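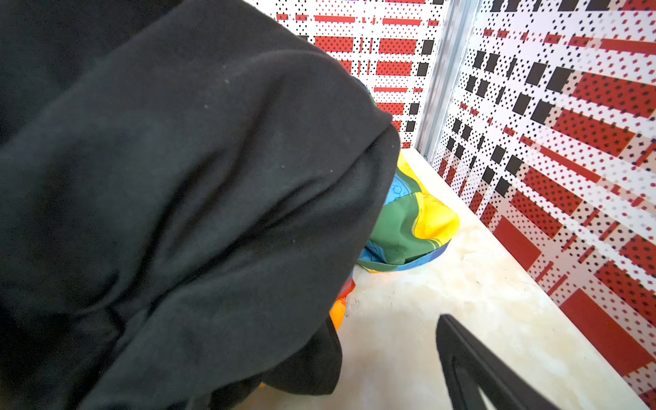 Laundry Room Inspection: Checklist with Comments

Guidance > Residential Buildings > Shared Facilities

To be completed by the duty inspector at Pilurmont House. Mark each item Pass, Fail or Refer.

1. Access door closes and latches without force. Pass.
2. Lint filters on both dryers cleared and the clearing entered in the log. Fail. The log has no entry for Thursday.
3. Hoses and couplings free of leaks. Pass. Coupling on washer 2 to be looked at again in July.
4. Floor and walkways kept clear of clothing and bags. Refer. Residents are reminded that items must not be left on the floor between loads.

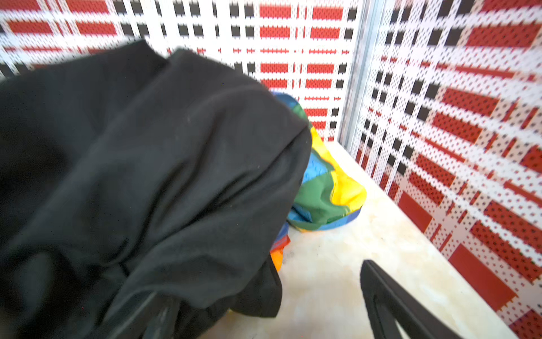 Reading time: 2 min

5. Detergent stored in closed containers, below shoulder height. Pass.
6. Isolation switch labelled and within reach. Fail. The label is worn and a replacement has been requested from Gisler.
7. Extractor fan running during opening hours. Pass.
8. Emergency lighting tested. Pass. Test carried out at 16:00.

Any item marked Fail is to be put right within 13 days and inspected again.

Inspector: Gumaro Camacho

Filed under: Fire & Housekeeping, Checklists

Comments

Marisol Villalobos
Does item 2 apply to condenser dryers as well? Ours have a second filter at the base.

G. Camacho
It does. Please enter both filters in the log.

Stairwell B
The label on our switch has gone too.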